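Compte rendu de réunion - Rayon fruits et légumes, espace de présentation
Mardi 20 juin 2000

Présents : Sarita Ahuja, Santosh Joshi, Kiran Solanki, Harish Mathur
Excusé : Bhupendra Grewal

1. Approbation du compte rendu précédent
Approuvé avec une correction au point 4 : lire « caisses à lattes » et non « palettes ».

2. Mobilier
Les caisses en bois clair restent au sol, côté gauche. Le panier bleu ajouré sert au prélèvement, anse rabattue. K. Solanki demande que la courge rayée reste sur le dessus de la caisse. Accepté.
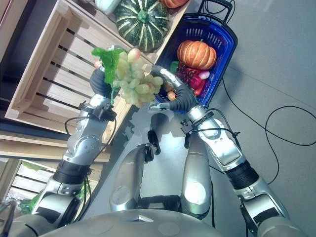 Le devis Vanhove pour des caisses supplémentaires s'élève à 1 288 francs, livraison comprise. Décision reportée - S. Joshi demande un second prix à Cloltis.

3. Raisin blanc
Les grappes pâles se tiennent par la tige verte et jamais par les grains. H. Mathur signale que les grains brillants marquent au doigt et propose un essuyage au chiffon sec. Le produit Detolex n'est pas retenu pour cet usage.
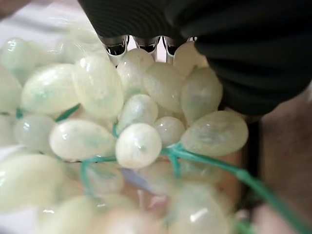 La référence Tason passe de 10 à 11 grappes par carton. S. Ahuja met à jour la fiche de stock.

Le tri par teinte est abandonné. Les grappes comportant un grain rosé restent avec les autres, sans étiquette distincte.

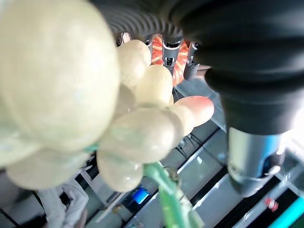 4. Raisin rouge et remplissage du panier
Ordre de remplissage arrêté : potiron au fond, poivrons et raisin rouge ensuite, petites pièces (radis, fruits) en dernier. Les légumes-feuilles sous plastique restent contre la caisse basse. K. Solanki objecte que le potiron occupe trop de place ; l'ordre est maintenu jusqu'à la prochaine réunion.
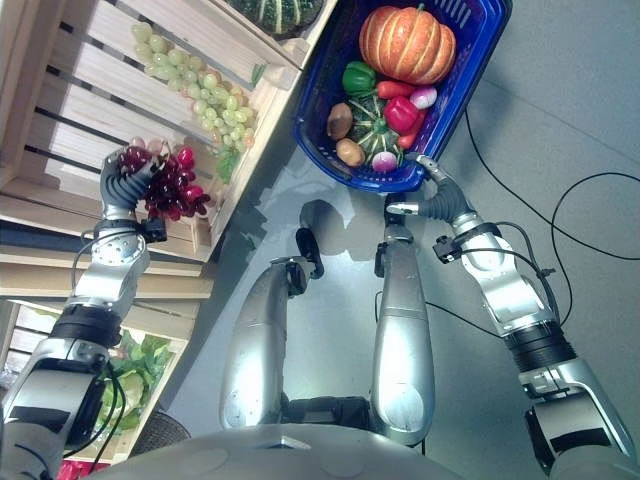
Santosh Joshi
Responsable de l'agencement, secrétaire de séance

5. Divers
Crédit restant sur la ligne « petit matériel » : 335 francs. Aucun achat engagé.

Actions
S. Joshi : second devis caisses.
S. Ahuja : fiche de stock Tason.
H. Mathur : chiffons, consigne d'essuyage.
B. Grewal : relecture du plan au sol, à transmettre avant fin juin.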